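### 3.2 What counts as a fold

Earlier work on household laundry treats the fold as a matter of halves and thirds. Hodoroagă's diary study, run with 34 households, took the finished stack as its unit, and a very tidy unit it is. We were more interested in the stretch before the stack, when a garment has been put down and hasn't yet agreed to anything.

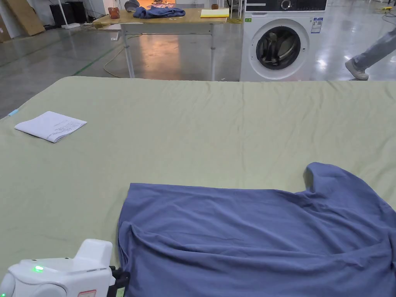
**Figure 4a.** T-shirt on the covered table, spread mostly flat, with a raised fold at one corner.

We code this state as "laid". A laid shirt may keep its wrinkles; Ilie argued for a stricter rule and was outvoted. Cloth that hangs over the near side of the table is coded "draped", whatever the folder may have intended by it. Draping gave our two coders most of their quarrels – 51 of them, all logged.

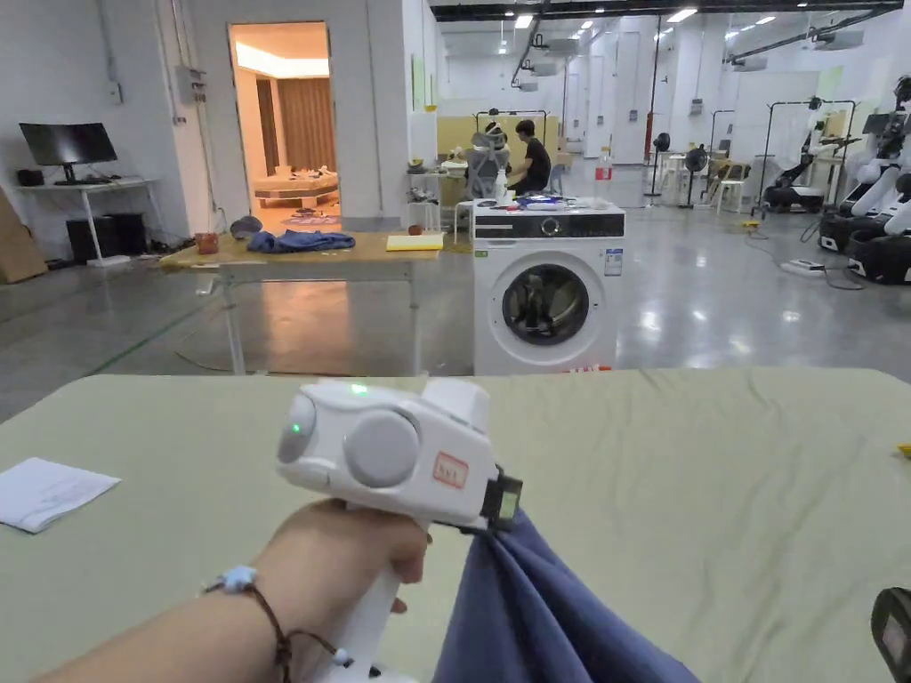

### 3.3 The heap

The third state is the one found on most bedroom chairs. We call cloth "heaped" when its folds follow no seam and some part stands up in a peak. Luvthorpe's scale has five grades of heap. We used one and did not miss the others. 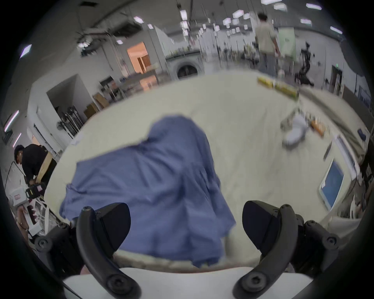 **Figure 4b.** Crumpled blue cloth on the pale tabletop, upper edge bunched into a peak. Coded "heaped".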